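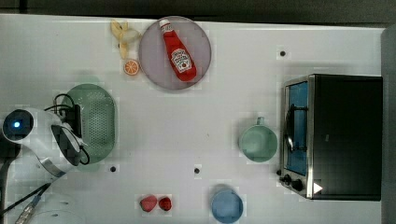
Bench notes, 5/19/26

Kitchen props table, sorting and layout

Right, finally getting this written down before I forget what we decided. I spent most of the morning at the white table with the kitchen props, trying to work out which bits earn a spot on it for good and which ones go back in the tubs. Ha-neul Geum came by with coffee partway through and had Opinions (good ones, mostly), so those are in here too.

The general idea hasn't changed. We want a little kitchen that reads as a kitchen the second you look at it, with a spot for food, a spot for dishes and one appliance, and enough bare white tabletop left that you can pick a thing up and put it somewhere else without knocking over its neighbours. The last layout, the one Ha-neul calls the garage sale, had far too much on it. I took everything off, gave the top a wipe and started again.

Colours

I went for the soft colours on purpose. The mug and the oval colander are both that pale mint green, the round bowl is light blue, and the plate is a sort of greyish lavender that I can never describe to anyone over the phone. They look lovely together! My one worry is that pale things on a white table get a bit washed out under the overheads, the plate especially. The food fixes a lot of that. Strawberries and a ketchup bottle are about as red as anything gets, and your eye goes straight to them.

Ha-neul reckons we should swap the plate for a dark one and be done with it. I'm not sold. A dark plate next to a black toaster oven and suddenly all the weight is up one end. Might try it anyway, there's a navy one in the Flandholm tub that never gets used.

The plate

I keep changing my mind about this. At the moment the ketchup is lying down right across the plate, on the diagonal, white cap up towards the back left. I know, no one lays a ketchup bottle on a plate at dinner. But I like it as a starting mess, because the obvious tidy-up is to get the bottle off so the plate can be a plate again, and anybody you hand the job to understands that without being told. Standing upright, the bottle is just scenery.

Then there's the banana peel beside the plate with its strips all splayed out, and the orange slice tucked in just below it, right up against the rim. Peel is rubbish, orange is food. That's the sort of small decision I want people to have to make, and I was pretty chuffed when Ha-neul asked where the compost goes before I'd said a word. (Answer: we don't have one. Need one. See the list at the bottom.)

One thing for next time, the orange slice is small and it's easy to lose against the plate edge if it creeps underneath. Leave it touching, don't wedge it.

Strawberries

Two of them, down near the front edge, side by side. One's a bit bigger, and the smaller one is a darker red. I had them in the bowl first and it looked nice enough, but then the bowl was already "done" and there was nothing left to do with either. So now they sit out on the table with the blue bowl off to their right, waiting. You could just as easily send them to the colander for a rinse, and I like that there are two sensible answers. Whoever's writing the task cards should pick one and say so on the card, otherwise we'll be arguing about it until September.

Colander

Staying on the left. It needs some room around it. Ha-neul wanted it in the middle, and we tried that for a good while, but every path across the table then went over the top of it. Left is better. It has the little holes in the base and everything, so fruit in the colander makes sense to people straight away, where fruit in the old Tolentino baking tin never did.

Mug

Handle towards the back. Please leave it that way when you reset, I know it looks odd. With the handle to the right it pokes at the oven, and when it's pointed at the front it catches sleeves. I have personally sent that mug to the floor with a cuff. It survived, and I would rather not test it again.

Toaster oven

On the right, next to the mug. Black with a silver frame, and a blue inside you can see through the glass, which I'm weirdly fond of. The curved handle runs down the front of the door. I've turned it so the door faces in towards the dishes. Leave space in front for it to swing. I set it by eye first, then measured, and I had 148 mm clear between the door and the nearest thing, and that felt tight. If you're going to shift anything, shift the mug a touch to the left and leave the oven where it is.

Also, please don't store things in the oven. Twice now I've opened it to find somebody's missing bits (the whisk from the Doketura set, and a lemon).

The table itself

Three of the little black holes are showing in the top with this layout, and they're handier than you'd think for putting things back where they were. There's one up behind the oven end, one near the middle towards the front, and one lower left. I've started using them as landmarks in my reset notes, so please don't cover them with stickers. The faint square pattern in the surface is all right for lining things up too, if you get the light at the right angle, but I wouldn't rely on it late in the afternoon.

I did think about a placemat. Etunex sent a couple with the last box and they're cute, kind of a gingham, but everything on them slides, and the edges curl. Back in the drawer.

Reset order, for whoever's on next

1. Oven first, door facing in.
2. Mug to the left of it, handle to the back.
3. Plate, upper middle.
4. Colander on the left, bowl at the front edge.
5. Food last. Ketchup across the plate, peel and orange to the left of it, strawberries down the front beside the bowl.

I ran through it over and over until I wasn't looking at my own scribbles any more, and my best time was 37 seconds. Ha-neul beat that on the first go and was unbearable about it. If you're taking minutes over it you're being too fussy. The strawberries don't need to be perfect, they just need to be near each other and not rolling.

Stuff to get or sort out

Small bin or compost tub for the peel. Pale yellow or cream, if there is such a thing, to keep with the soft colours.

Spare orange slice. We only have the one and it's going to go missing.

Try the navy plate and write down whether it's any better. I'll be fair about it, promise.

Cloth that doesn't leave fluff. The blue ones shed all over the white top and you see every bit.

Label the tubs! I opened 5 of them this morning looking for the bowl and it was in the last one, under the fake lettuce.

Ha-neul also wants a second mug in a different colour so there's a choice to be made on that side of the table. I think that's a good shout, but not until the bin's sorted, there's only so much room between the strawberries and the oven. Leaving the table set up as it is tonight, please don't put your lunch on it.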